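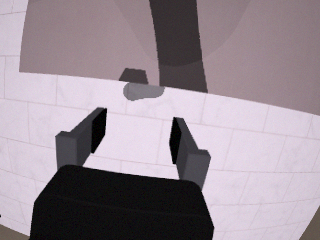

Simulated gripper view over a tiled surface, fingers open.

Robot Operators and Task Raters (part-time, fixed term)

Skovley is looking for people to take part in a study of household chores done by machine. The question is narrow: which kitchen and laundry jobs can a two-finger gripper finish without help, and where does a person have to step in? Published demos tend to show the best run. We want all the runs, including the bad ones.

The work is done first in simulation and then on a bench at our Futach site. Two roles are open.

Operator. You steer the gripper by hand controller through short chores such as wiping a counter, moving a cup, or folding a dish towel. Each attempt is logged with its time, number of regrasps, and result. A full set is 100 attempts.

Rater. You watch recorded attempts and mark each one done, partly done, or failed, using a written guide. There are 593 recordings in the first batch. Raters do not see whether a person or the software was in control.

Requirements
- Age 18 or over
- Normal or corrected vision
- Able to sit at a screen for 2 hours with one break
- Careful written notes in English
- For operators, steady use of both hands

Experience with robots is not needed. Experience in cleaning, hotel laundry, kitchen prep, or shelf stocking is useful and should be listed. Past raters with that background caught failures the engineers had passed, mainly wet edges and poor folds.

Sessions start in March and run on weekday mornings. Pay is hourly and includes training time. Control software is supplied by Firidine; operators must pass its short safety test before bench work.

To apply, send a one-page summary of your work history to the Ojo study desk at Skovley. State which role you want and which mornings you are free.

Posted December 2019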